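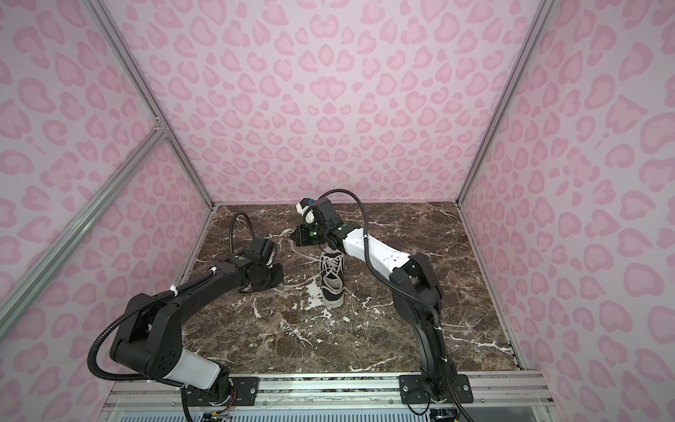

Keeping Family Papers at Home

Most family archives begin as a shoebox and a promise to sort it out in March. Mine was three shoeboxes and a biscuit tin, and the tin had rusted onto my great-aunt's baptism certificate.

Take out the staples and paper clips first. Slide a thin piece of card under each one so you don't gouge the paper, and lift the legs with a blunt knife. Rubber bands go in the trash, along with whatever they have melted into.

Keep everything out of the attic and the basement. A closet shelf in the middle of the house is dull and exactly right. Try to stay under 65 degrees if your family will stand for it - mine won't.

Write on the backs of photos in soft pencil, at the edge, with the picture face down on something hard. "Grandpa" is no help to anyone. Whose grandpa? I have 103 prints labeled "us at Wenwood" and have yet to meet us.

File by surname, then by household. Spellings wander, so I keep Bhuiyan in one folder with a slip listing every version the clerks came up with, including one that looks like a sneeze.

Newspaper clippings turn brown and stain their neighbors. Copy them onto decent paper and give the originals their own envelope, well away from the wedding portraits.

Tape is never the answer. Put torn pieces in a clear polyester sleeve and leave them alone.

Last updated November 3, 2019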